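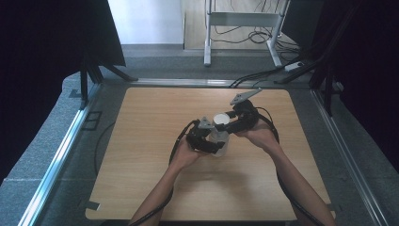
The Cup Problem

How a lab in Pandville learned that the hard part of teaching a robot is teaching the people who teach it

There is a kind of cup that comes free with an iced coffee and is worth nothing to anyone once the coffee is gone. At the Pandville workshop of Girner, a small robotics outfit, these cups are treated with the respect other institutions keep for visiting diplomats. They are stacked on their own shelf. They have a sign-out sheet.

The cups earned this by being miserable to pick up. A clear plastic cup is hard for a camera to see and easy for a gripper to crush. Squeeze too little and it slides. Squeeze too much and you have a plastic leaf. Put a lid on it and it gets stiffer at the top, so the right squeeze in one spot is the wrong squeeze an inch lower. A toddler manages all this with ease, and usually with juice.

Girner's project, called Pasaribu, is a bet on how to get a two-armed robot to the level of the toddler. The old way is to have a person steer the robot by remote control, over and over, while a computer takes notes. It works, and it is slow in the way that parallel parking a bus is slow. Pasaribu leaves the robot out of the first half of the job. People take a pair of grippers in their own hands, sit down at a table and do the task themselves. The grippers record how they move and how far the jaws open. A camera records the view. The robot, when it finally shows up, gets the same style of gripper on the ends of its arms and a large pile of human habits to learn from.

The task that ate most of the spring was a two-handed lift. One gripper presses on each side of the cup, and the pair of them raise it, carry it and set it down again. No single gripper may do the work alone. I tried it on a Thursday and can report that it feels like eating soup with two umbrellas. Your hands know perfectly well what to do, and the tools at the ends of them have other plans. The cables tug a little at your sleeves. After a few tries you stop noticing, and that is when your data starts to be any good.

It is also when it starts to be strange. The team gathered 1134 lifts in its first round and trained a model on all of them, on the sound principle that more is more. The robot that resulted was a bundle of nerves. It would come at the cup from the left, think better of it, come at it from the right, and hover. Someone in the workshop compared it to two polite people at a door.

The trouble was in the teaching. Some people always moved the left hand first and braced the cup against it. Others closed in with both hands at once. Some did one before lunch and the other after. Each way was fine. Averaged together, they made a third way that no person had ever used, for the good reason that it drops the cup.

So the team did something that pained them, and threw a lot of it out. They sorted the recordings by how the first touch was made and kept the 700 in which both grippers arrived close to the same moment. Then they trained again on the smaller pile. The new model made fewer decisions and better ones. Over 40 test lifts on the robot it dropped the cup 2 times. The model trained on everything had managed to drop more than half.

It would be pleasant to stop there and announce that tidy beats big. The people at Girner are careful to say something duller. The smaller set works nicely so long as the cup is standing more or less where people stood it. Push it toward the edge of the table and the simple, simultaneous squeeze runs out of room, and the left-hand-first crowd, so recently shown the door, had the better idea all along. The current plan is to let the discarded lifts back in, with labels, so the model knows which style it is looking at.

They have also rewritten the instructions for the people at the table. The first version ran to a single line and said to pick up the cup naturally. The new one is much longer and does not use that word.

Whether any of this carries over to other objects is the question that a possible customer, a packaging firm named Trultell, keeps asking. Trultell does not handle coffee cups. It handles tubs, which are wider and stiffer and come with lids that pop off if you look at them wrong. A first batch of tub lifts was due to be recorded in April. When I visited, the tubs had arrived and were sitting in their box by the door, and the sign-out sheet had already grown a second column.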